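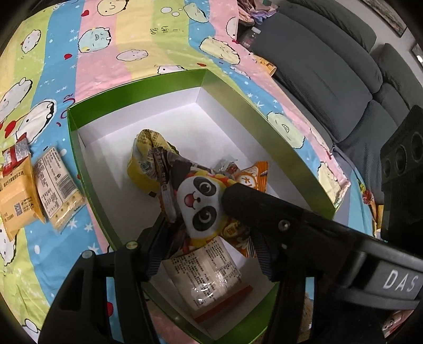
Page last changed: Wed 22 August

Nekton club forum > Student project > Packing task

lvoicu
We have 176 runs of the snack packing task. The panda packet is fine to grip, but the jaws close on whatever is next to it too. Should we drop those runs?

huguette_l
Keep them. The box is crowded and the model has to learn that.

petrica_c
I disagree. If two packets come up together, that's a failed pick. Mark it and leave it out of training.

lvoicu
That would cost us 20 runs.

petrica_c
Then record 20 more. We have until March.

huguette_l
Can we mark them and train both ways? Unus has room for it.

G. Jacobs
Do both, and post the results here. Also, please use fewer packets at the start. Liviu, the striped sheet is fine, but do some runs on a plain one.

lvoicu
OK. I'll do 16 on plain gray tonight.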